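Two days at the Kahsay press freedom forum 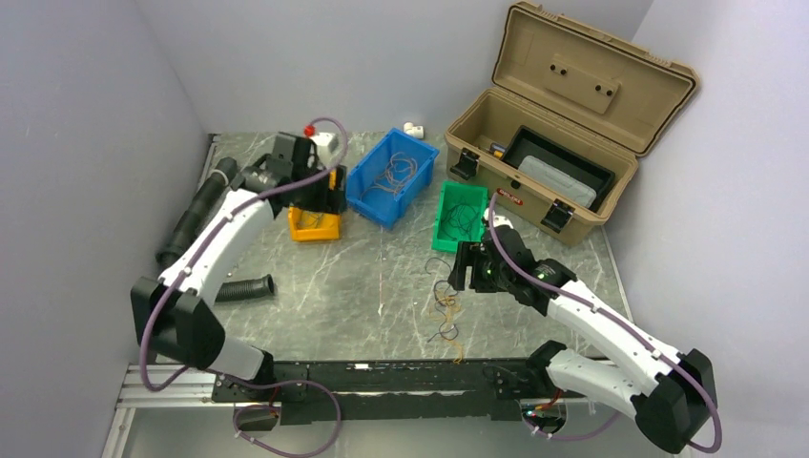 Two robot arms over a work surface, with storage bins and a toolbox.

9/1/26

I got back from Prestummont last night. The forum had 300 people signed up and 8 panels, and I made it to five. Ebise Bogale spoke on radio reporters who work without contracts. Efe Anozie ran the session on source protection, and it went 10 minutes over. I took four pages of notes there. My talk on local court reporting is in September, so I need to start writing it this week.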